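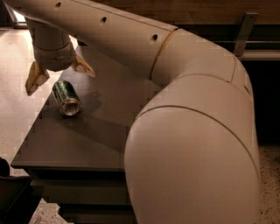 *Fig. 4. Cream-colored arm over a dark gray tabletop.*

## 3. Entering an export shipment

Use this section to record goods sold abroad in the Plisness trade ledger. You need the commercial invoice, the carrier's booking number and the exchange rate for the invoice date.

1. Open **Shipments** and select **New export**.
2. Enter the customer's name and the country of final destination. For goods passing through a warehouse in another country, do not enter the warehouse country.
3. Choose the invoice currency. The ledger fills in the day's rate, which you can type over.
4. Add one line for each tariff code. A shipment can hold up to 86 lines.
5. Enter freight and insurance in their own boxes. Leave them out of the goods value.
6. Check the total against the invoice, then select **Post**.

**Note:** If freight was billed in a second currency, convert it first. On an order from Rawat with goods at 810 and freight at 312, the goods box should read 810 – the freight never goes in it.

**Caution:** A posted shipment cannot be edited. To fix a mistake, open it, select **Reverse**, and enter it again under a new number.

### 3.1 Returned goods

1. Find the original shipment and select **Add return**.
2. Enter the value of the returned goods only.
3. Pick a reason code. Code 588 is for goods refused at customs.
4. Post the return in the month the goods arrive back. Goods shipped in April and returned in May belong in May.

Questions about reason codes go to Shazia Awan at the Idthorpe office.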